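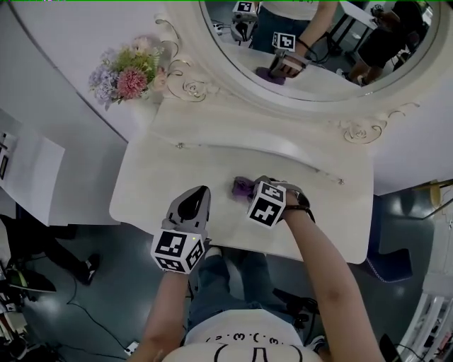

The white dressing table question

I have never trusted a dressing table. In the house I grew up in it was a place where hairpins went to die, and the two I have owned since did no better. So when a furniture painter who trades as Gandier offered to tell me why people should go back to buying them, I took the train out with my doubts packed.

She works from a former shoe shop, and she has sold painted bedroom furniture there for 12 years. I asked her first about all that carving. Who wants to clean it?

"You don't clean it, you brush it," she said. "A dry paintbrush, the cheap sort. Once a week if you use powder."

I asked how many of her customers brush their furniture once a week. She laughed and said she had never asked them.

Her argument for the oval mirror is that it is kinder than a square one. I told her a mirror is a mirror. She disagreed at some length. A square mirror, in her view, gives you your face and then the whole room behind you, corners and all, and you end up looking at the laundry. But an oval one set on a table with any depth to it will give you the room too. You see your own hands in the glass, whatever cloth you are wiping with, and whoever happens to be behind you by the other table. She gave me that one.

"Fine, it shows the room," she said. "It shows it with a nicer edge."

The roses were harder going. White frame, gold outline, one low on each side: I have seen this in a good many bedrooms and it has always looked to me like a wedding cake. Gandier says the gold is the part buyers ask for and the part they complain about later. If the line is put on too thick it chips. If it is put on too thin it vanishes at the first wipe with anything stronger than water. She uses a wax called Aidoo on her own pieces and says a coat holds for up to 7 years. I asked for proof. She said the wax has only been in the shop for six, so I would have to come back.

What about the cloth? Most people, I suggested, grab whatever is nearest, ball it up and rub.

"Balled up is all right on the flat," she said. "The top is the easy bit. It's the edge where they go wrong." A scalloped edge catches a loose corner of fabric, and people tug. She doesn't care about color, though she admits that a dark or purple cloth makes her nervous on cream paint until it has been through the wash a few times. She has seen dye come off on a customer's tabletop, a faint lilac smear that took her most of an afternoon to lift out. The customer blamed the paint.

On drawers we came close to an argument. My complaint about tables like these is the shallow drawer with the tiny knob, which holds one layer of anything and sticks in summer. Gandier says a small metal knob is right for a light drawer, and that a big handle only invites people to yank. I said a drawer you have to be gentle with is a drawer you stop opening. She said that was a remark about me. Possibly so. Mine at home has been shut since January.

Then, flowers. She keeps artificial ones on nearly every piece in the shop, with carnations and hydrangeas the usual mix, and I wanted to know if she would have them in her own house.

"I do have them. In a white vase, in the corner, up against the mirror frame. They hide the spot where the dust gathers."

This seemed to me to be a confession. Fabric petals collect dust as well, and then there are two things to clean. She takes hers outside and shakes them — "hard, upside down, where the neighbors can't see" — and says that does for a season.

The price came up last. A restored table with its mirror starts at 200 dollars, and the range she calls Gita, all cream and white, costs more. I pointed out that a plain shelf and a mirror on a nail would do the same work for a good deal less. She agreed they would. She sells shelves too, under the name Tandus, and she says the people who buy them usually come back within 6 months asking where they are supposed to put their things.

I asked to see figures on that. She went to make the tea.

I did run a finger along one of the carved edges while she was out of the room, and it was clean. I didn't buy anything, but I have bought a paintbrush since.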